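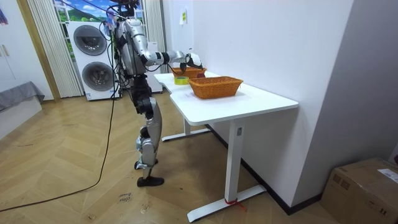 Norkwood wrote on 15/04/2021:

> We have read the draft laundry room guidelines circulated to this list and support most of them. Our residents do not object to the sorting desk. They do object to baskets being left on it. When two baskets are standing on the top there is very little space to lay out a fitted sheet, and people end up folding against their chest or carrying everything upstairs in a heap.
>
> We would ask that the baskets be kept on the floor or on a shelf, and that the desk be left clear between users. We would also like to know whether the orange wicker ones are to stay. Several residents have had woollens catch on woven baskets at home and would prefer a smooth plastic tub.
>
> Could the final version also say something about lint, which is left on top of the machines at our site more often than it is put in the bin?

Thank you to Norkwood for these comments, and to Leone and Skullcombe, whose shorter replies raised similar points. The following is provided for all sites on this list. It does not replace the conditions posted in each laundry, which continue to apply until the revised guidelines are issued in July.

1. Baskets on the desk

The draft allowed baskets to remain on the desk on the understanding that one would be used for clean items awaiting folding and the other for items left behind. In practice the two purposes have been confused. With one basket near the back corner and the larger-looking one at the front middle, the remaining surface is divided into portions too small for bed linen. We accept Norkwood's point on this.

The wording will be amended so that only the basket for left-behind items is kept on the desk, at the back. The second basket will be stored underneath or on a shelf where the site has one. Residents may lift it onto the desk while sorting and should return it when they have finished.

Residents are asked not to treat the back basket as general storage. Small things are easily missed in it, and a basket that looks empty from the doorway may still have something lying at the bottom, as with the small reddish item in the far basket at present. Site contacts should look inside before moving or cleaning any basket.

2. Wicker or plastic

The orange woven baskets will be retained for the time being. Clondent trialled smooth tubs last year and reported that they were comfortable to carry but held moisture where damp washing was left in them. Residents with delicate woollens are advised to line the basket with a pillowcase or to bring their own container. A basket with a broken or lifted strand should be withdrawn at once and reported to this list, and a replacement will be sent.

3. Items on and around the desk

The roll of yellow-green tape is for marking left-behind items and is not to be used for sealing bags or repairing hoses. A short piece with the date on it, fixed to the bag or to a paper tag, is sufficient. Tape should never be applied directly to fabric. When not in use the roll should be kept in a drawer or on a hook, as it is presently taking up space between the baskets near the left edge.

The red tie around the bottom of the near desk leg trails onto the floor. It is to be shortened or tucked in at the leg so that no loose length lies where people walk. Other sites are asked to check their own desk legs for cords and straps. The long flat feet of these desks also extend some way along the floor, and residents carrying a full load should be reminded to watch their step — particularly at sites where the passage beside the desk is narrow.

4. Stacked machines

Norkwood's request concerning lint is agreed. The guidelines will state that lint is to be removed after every drying load and placed in the bin provided. It is not to be left on the machine, on the desk or in a basket.

Loads should be collected within 30 minutes of the cycle ending. After that time another resident may remove the load, place it in the sorting basket and carry the basket to the desk. Clothing must not be put on the floor or on top of cabinets. Skullcombe asked whether a longer period could apply overnight. It cannot, as the machines at most sites are in steady demand until late in the evening.

5. Left-behind items

Marked items will be held for one month and then donated. Leone recorded 216 such items over the past year, the greater part of them single socks and face washers, and has asked whether socks need to be tagged individually. They do not. Socks may be kept together in one dated bag.

6. Responses

Sites wishing to comment further should reply to this list under the same subject line and quote only the section concerned. Comments on detergent charges should go to the accounts address and will not be dealt with here. Sites that have already purchased replacement tubs should keep their receipts; a separate message will be sent on reimbursement.

Residential Services
Clondent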